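Diary > 2014 > Autumn

Diary Archive Work notes Contact

September 29, 2014

Up before six and at the desk with the build log from last night. The Nilter app failed on the older phones again, same place as before, right after the login page. I had told Gediminas it was fixed. I wrote to him first thing so he wouldn't find out from the client.

The client is Stankevičius, the furniture rental firm out in Lulmont. They want their drivers to be able to mark a delivery as done from the phone, take a signature, and have it show up in the office. We quoted for that in August. Since then they have asked for a customer side too, with booking and payments, and they talk as if it was in the quote all along. Laine Kazlauskienė read the contract over the phone to me and the wording is loose enough that they could argue it. I wrote most of that wording. I need to stop describing features in one sentence.

The crash turned out to be the saved session. On the older phones the app reads the session before the storage is ready, gets nothing back, and then tries to use it anyway. I put in a check and a short wait. The wait is ugly and I marked it to be taken out later. Ran it 27 times on the bad handset with no crash. Then sent the build to Anneli Hakala for proper testing, with the list of phones the drivers carry.

Ate lunch standing up. Soup, the end of the bread.

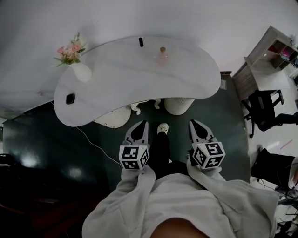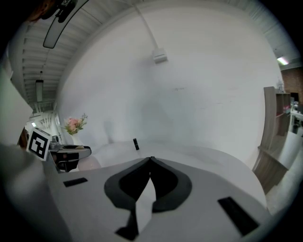

Call with Gunārs Lill at one. He runs the office side at Stankevičius and is easy to deal with when his boss is not on the line. He said the drivers don't care about the customer booking at all, they care that the signature box is too small and that the Done button sits where their thumb rests. Two of them have closed deliveries by accident this month. I can move the button in ten minutes. It would have been good to hear it in August, but we never asked to talk to a driver, so that is our fault. I asked if I could ride along with one next week and he said he would set it up.

After that I tried to price the customer side. Booking is fine, I know how long that takes. Payments I don't know. Justinas did the payments for Clonport last year and says to double whatever number I come up with. He also says to make them sign for it as a separate job with its own dates. I came out at 80 hours before doubling, and I didn't like looking at it after. Left the sheet open and went to do the button.

Moved the button to the top right and made the box as wide as the screen. Added a question before it closes a delivery, then took it out, then put it back. I think drivers will hate an extra tap with gloves on. Will ask on the ride.

Anneli wrote back at four. The crash is gone on every phone she has, but the list of deliveries now loads slowly when there are more than 99 in it. She thinks it was slow before and only got past us because it crashed first. She is probably right. I said I'd look tomorrow. She also found 4 spelling mistakes on the settings page, all mine.

Gediminas answered late. He isn't annoyed about the crash. He wants to know if we can show something at Clonport before the end of next month, with the same delivery code under a different name. I don't see why not, but the contract has a line about who owns the code and I want Laine to look at that too. Sent it to her.

Invoice for Nilter still not out. Need the hours from Justinas for the first two weeks and he keeps them on paper.

Tomorrow: slow list, spelling, invoice, the price for payments. Call the dentist.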